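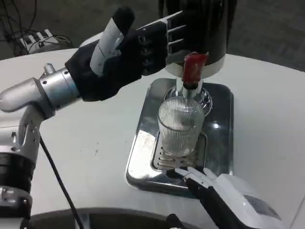 Anyone who has put a hand on the tap task wants to know why we don't bolt a parallel gripper on the left arm and go home. That was the first comment on the draft of this page, left overnight with no initials, and it's a fair one. A parallel gripper would pinch the tap between two pads and that would be that. I wrote back that the same arm has to pick up the glass afterward, and the reply was a single word, "suction." So that's the level of debate.

26/11/2022, hand comparison, drink dispenser task

Setup. Both arms have fingered hands. Left arm carries the Braltum hand (dark glove skin, older firmware), right arm the Wulex (white finger segments, boxy housing on the back). Dispenser with the red tap, drip tray, ribbed glass on the grate. Everything run dry today. Nobody wanted to explain water in a wrist joint again, least of all me.

Task as written on the board: left hand works the tap, right hand steadies the tray, then the glass comes off the grate and goes on the table. Teleop, operator at the Horgan station, no autonomy of any kind. 50 attempts planned per assignment, meaning 50 with Braltum on the tap and 50 with the jobs swapped. Got through the first 50 and 16 of the second.

Braltum on tap: 37 good out of 50. Good means tap moved through its full travel, glass still standing, tray within the tape marks.

Wulex on tap: stopped at 16, see below. No score given, I don't trust the early ones.

Notes on the Braltum hand

The glove skin earns its keep on the tap cover. The cover is glossy and the bare fingertips used to skate off it like a fly on a window. With the skin on, you can come in sloppy and it still catches. The price is that the skin bunches behind the knuckles when the hand closes, and the finger position readout then insists the hand is more closed than it is. I corrected for this in my head for the first few attempts and then forgot I was doing it, so the operator calibration is now partly me.

Thumb is still the weak part. It likes to stand straight up unless told otherwise, and coming in from the left with the palm tilted up it reaches the dispenser before anybody else is ready. Several of the failures are just the thumb giving the black cylinder a shove. Workaround: tuck thumb, approach, untuck thumb. Costs time. Feels like teaching someone to go through a door.

Cable from the left arm hangs lower than it should and gets dragged across when the elbow drops. Needs a clip. It needed a clip in August too, according to this same notebook.

Notes on the Wulex hand

Lovely on the tray. The extended fingers come down at the rim and just stay there, no hunting, no buzzing. If the job were "rest fingers near a tray" I'd order four of them.

On the tap it is a different animal. Force limit trips on contact, hand opens, arm holds position, operator says something. Raised the limit one notch, same thing. Raised it again and it went through, and took the glass over with the follow-through. Glass survived. The ribs help with grip, by the way – for both hands, smooth glass is noticeably worse, and we should keep one of each on the table or we'll end up with hands that only know ribs.

Stopped at attempt 16 when the controller threw error 342, which the manual lists under "reserved." Power cycle cleared it. Came back once while idling. I've saved the log in the usual folder and will send it to Wulex, who will ask if I've tried a power cycle.

Cameras

Head camera sees the tap well and the nozzle reasonably well, but once the left hand comes in, the fingers overlap the dispenser body and the operator is guessing at depth. Dark hand against dark cylinder is about the worst pairing we could have picked. Two thoughts: put a strip of light tape on the back of the glove skin, or bring back the Skisteck wrist camera, which I took off because it kept knocking into things. It had a nice view of the things it knocked into.

The steel tray also throws bright patches at certain angles. No effect on the operator that I noticed. The depth stream hates it. Matte spray would fix it, but then it's a tray no customer owns.

On the parallel gripper question

Okay, I'll admit the overnight commenter has a point on the tap alone. I'd like a baseline with the plain two-finger unit from the drawer, same tap, same glass, same operator. If it beats 37 I will write so here in full-size letters and sulk at home. Suction on a ribbed glass I'm happy to let somebody else try.

To do
Clip for the left arm cable
Light tape on glove skin, repeat ten attempts, compare
Email Wulex re 342
Find out who changed the Horgan station deadband, it was not like that before
Finish the second 50, from zero, after Wulex reply
Smooth glass back on the table
Two-finger baseline – check that the adapter plate still exists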